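August, evening

Woke at 3 and couldn't get back to sleep, so I read until it was light. The book is the one on canals that Miroslava lent me. I'm on page 236 and the lock at Drulard still isn't built.

Bus 19 was late again. I walked the last part along the river and got to the Štěpánek bakery before the rye sold out. Bought a loaf and two rolls. The roadwork by the bridge has moved to the other side of the street, so now the stop is closed in the other direction.

The sourdough is the main thing to write down. I fed the starter at noon with the new flour and left it on the shelf over the stove. By four it had gone up to the top rubber band and smelled like apples. The last batch was flat, and I think I let it sit too long after shaping — the kitchen was very warm that day. This time I cut the final rise down and put the dough in the refrigerator while I did the laundry. It baked for 20 minutes with the lid on and then until the crust was dark. The bottom is a little pale. I'll move the rack down next time. 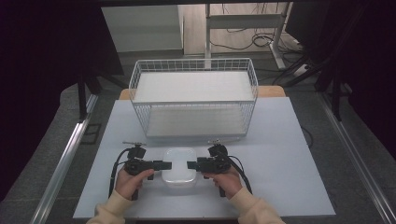
Terence Bunting wrote back after supper that a pale bottom has nothing to do with the rack, and that I should heat the pot for much longer before the dough goes in. He also thinks the new flour needs more water than I gave it. I may try the water first and leave the pot alone, so I can tell which one did it.

Called my sister. She is keeping the apartment until spring. Starter is back in the refrigerator, need to buy salt.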